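About Sovier

Hi, and welcome! If you clicked on "About" you probably want to know who writes all this stuff, so let me introduce myself properly. I'm the one-person staff of Sovier, a site where I recap and argue with fantasy and science fiction television, one episode at a time. I write the recaps, I answer the mail, I pay the hosting bill, and I break the comment section every time I try to update it (sorry again about July).

The site started because of a show called Halo Street, which I'm fairly sure had fewer viewers than my high school's morning announcements. It ran for 20 episodes, ended on a cliffhanger, and I had Feelings. My friends were very patient for a week or so and then they asked me to please write it down somewhere. So I did. I put up a recap of the pilot, then the second episode, and by the time I got to the finale there were strangers in the comments telling me I'd misread the whole thing with the lighthouse. They were right, too! I went back and added a note to the old recap and it's still there.

As of Dec 28, 2019, there are 2597 posts on the site. A lot of those are short. Some are just me being excited about a trailer, and a few from the early days are so badly spelled that I keep meaning to fix them and then don't.

How I write recaps

I watch every episode 2 times. The first time is on the couch with snacks and no notebook, because I want to be surprised like everybody else. The second time I take notes, and I stop and start so much that my family has banned me from doing it in the living room. Then I write. Most recaps go up the morning after an episode airs, but if a streaming service drops a whole season at once I spread them out over a couple of weeks, because I need to sleep and also I like having time to think about one episode before the next one changes my mind.

Spoilers: a recap covers everything up to and including its own episode, and nothing after it. If the show is based on a book or a game, I keep the source material out of the main text, even when I've read it. There's a separate book talk post for each season where readers who know what's coming can go wild. Please, please keep that stuff over there. I've deleted comments from people I like very much.

I don't give out star ratings. I tried it for one season of Coetzee's Moon and spent more time fussing over half stars than writing, and then everybody in the comments only wanted to talk about the half stars.

Who pays for this

Mostly me, with help from the tip jar. There are 2803 people on the email list, and a good chunk of them have chipped in at one time or another, which still makes me a little teary. I don't run sponsored reviews. Once in a while a studio sends me episodes early, and when that happens I say so in the first line of the recap.

The other site

You may have seen links to Oter. That's my smaller blog for older shows, the kind with rubber monsters and wobbly doors, and it gets updated whenever I feel like it. Right now I'm partway through a space pirate series that I loved when I was nine. It's so much slower than I remembered, but the theme song is still perfect and I will not be taking questions on that.

Getting in touch

The contact form goes straight to me. I read everything, though I'm slow around season finales. If you want to suggest a show, tell me which episode hooked you, even if it's the fourth one and I'll have to sit through three duds to get there. And if you spot a mistake in a recap, send the title of the post along with it so I can find the thing.
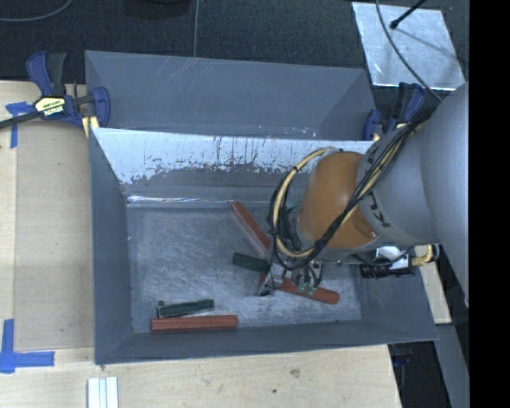

Guest recaps are open again, too. Send me a paragraph on an episode you can't stop thinking about, and if it sounds like a fit I'll write back and we'll work out a date.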